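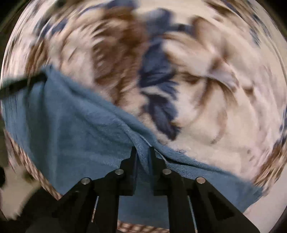
One reply to our course announcement asked whether students who hold a gripper in their own hands can be said to be studying robotics at all, and whether the course would not do better to begin with the arm.

The Butar School of Applied Technology thanks the reader for the question. It has been raised by several applicants as well, and the posts that follow are intended to answer it for everyone considering the fall section of Cloth Handling for Robots.

The course is an elective for students in their second year. It is taught in the Olivares Building, on the ground floor, and it carries 3 credits. No earlier course in robotics is required. Students must have passed Introductory Programming or its equivalent.

Work in the first half of the term is done with hand-held two-fingered grippers. The student closes the fingers on a piece of cloth, lifts it, moves it and lets it go, while a camera on the tool records what the fingers meet. The recordings are later used to train the arm.

The arm is introduced in the second half. By then each team has handled a good deal of fabric through two narrow fingertips and has formed a view of what can reasonably be asked of a machine. Instructors have found that project plans written after this stage are shorter and far easier to grade.

Cloth was chosen as the subject of the course for its difficulty. A block keeps its shape when it is picked up. A shirt does not, and a student who grips one layer when two were wanted must lay the piece down and start over.

Pieces are often handled on top of other fabric. A plain blue cloth over a floral print, as in the photograph, asks the student to take hold of one material and leave the other where it lies. Plain on plain is assigned in a later week and is considered harder.

The term project is known as the Pralier Exercise. Each team selects a household folding task, writes out the steps in full, records the task by hand, sorts the recordings and trains a model for the arm. The final report must include the attempts that failed, together with a short account of each.

Teams are asked to submit 200 usable recordings. A recording is usable if it begins with the fingers open, ends with the fingers open, and shows the whole task without a pause to adjust the tool. Teams decide among themselves who records and who sorts, and they are expected to trade places at midterm.

A word on sorting, which students tend to leave until the last week. Every file must be watched from start to finish by a member of the team who did not record it. The reviewer enters the type of cloth, the type of surface and the result. Entries such as "fine" or "OK" are returned for correction.

Students may bring fabric from home. It should be clean, without pins or loose buttons, and labeled with the owner's initials on a paper tag. The School cannot replace items that are stretched or marked by the gripper.

Grading is divided as follows: the written plan, the recordings and their labels, the demonstration, and the report. The demonstration carries the least weight of the four. A team whose arm does not complete the fold may still receive full marks for the other parts.

Several applicants have asked about software. The recordings are stored and labeled in Zeltero, which is installed on all machines in the lab. Accounts are issued at the first meeting. Students who prefer their own tools may use them for training the model, provided that the labels are also entered in Zeltero.

With regard to cost, there is a lab fee of $200, payable at registration. It covers the use of the grippers, replacement fingertips and the shared fabric bin. Students who receive financial aid may apply to the registrar to have the fee reduced or waived.

To return to the reader's question: the School does regard the hand-held work as robotics. The fingers are of the kind the arm will use, and the decisions about where to grip and when to let go are the same ones the arm will later be trained to make. Students who wish to work only on arm control are directed to Motion Planning, which is offered each spring.

Registration for the fall section opens in May 2023 through the student portal. Places are limited by the number of grippers. A waiting list will be kept, and students on it will be contacted in the order in which they applied.

Current students who wish to see the lab before registering may attend any of the open lab hours listed on the door of the Olivares Building. Visitors are welcome to try a gripper with the permission of the instructor on duty. Long sleeves should be rolled up.

Further questions may be left as replies to any post in this thread. The department office will respond during business hours.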